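Mtshali Mobile Manipulation Group
Minutes of fault review meeting, October 4, 2024

Print this page | E-mail this page

Present: Gualtiero Zanetti (chair), Remo Messina (minutes), members of the controls, hardware and test teams. Apologies were received from the Toser liaison.

1. Minutes of the previous meeting

Accepted with one correction. Under item 4, "wrist reset" should read "wrist release". The action on spare finger pads carries over.

2. Fault 861: unintended hand closure during shelf task

The chair summarized the fault report. During a footwear placement run on the Nenance unit, the right hand received a close command while a test team member was reaching to the shelf to straighten a slipper. The hand closed on the edge of the shelf and held. The team member's hand was clear of the fingers. There was no injury. The operator pressed the stop, but the fingers stayed closed until the wrist release was worked by hand.

Controls reported that the close command was valid and had been queued by the planner before the run was paused. Pausing from the operator console suspends arm motion only. Hand commands already in the queue are still sent when the pause is lifted, and in this case the pause was lifted from a second console with no prompt to the person at the rack.

The log shows 22 hand commands in the queue at the moment of the pause. Of these, one was executed. The remainder were discarded when the stop was pressed.

Hardware reported on the finger inspection. The pads show no cuts. Play at the knuckle joints was checked with the fingers open and is within the limit on the drawing. The cover was left on for this check and will be taken off for the full strip-down.
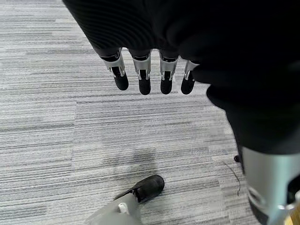

Remo Messina asked that the minutes record his disagreement with closing the hardware side on the strength of an open-hand check. The fault occurred under load, and in his view play measured with nothing in the grip says little about why the fingers held after the stop. He asked for the measurement to be repeated at the grip force recorded in the log.

The chair agreed. The hardware side of 861 remains open until the loaded measurement has been done.

3. Behaviour of the hand on stop

Discussion on whether holding after a stop is a fault or the specified behaviour. The specification, section 7, calls for the hand to hold its last position on loss of power so that a carried object is not dropped. Test team considers this unsuitable where a person shares the reach area. Controls noted that a hand that opens on stop brings its own hazard with heavier items, and that the Troltley fixtures used in April were dropped for that reason.

Agreed to separate the two cases. With an object confirmed in the grip, the hand holds. With no object confirmed, the hand goes slack. Controls to draft the wording.

4. Shared reach at the rack

The present procedure allows a person to adjust slippers on the rack while the arms are up, provided the run is paused. In light of item 2, pause is no longer accepted as a safe state. Test team pointed out that the adjustment is frequent and takes place on the same shelf the hand is working at.
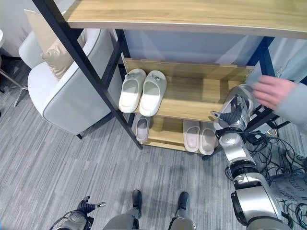 Mtshali Mobile Manipulation Group – Test and Safety Team

Agreed for all shelf work from today:

- Arms to be parked and the queue cleared before anyone reaches into the rack.
- The second console to be set to view only.
- The person at the rack gives the verbal all-clear, and the operator repeats it before resuming.
- Loose cables on the floor to be routed away from the standing position.

Test team estimated that parking will add 83 seconds to each adjustment. The chair accepted this.

5. Regression runs

Controls proposed 100 pause and resume cycles with the revised queue handling, nobody within reach, before shared work restarts. Agreed. Any hand movement on resume without a fresh command counts as a failure and restarts the series.

6. Actions

Loaded knuckle measurement – hardware team
Draft wording for section 7 – controls team
Queue clearance on pause – controls team
Revised rack procedure, printed and posted at both consoles – Remo Messina
Letter to Toser on the wrist release, which was stiff to operate – Gualtiero Zanetti

7. Other business

The request for a second wrist release tool was approved. Next meeting to be called once the regression series is complete.

This site uses cookies to remember your display settings. Accept | Manage cookies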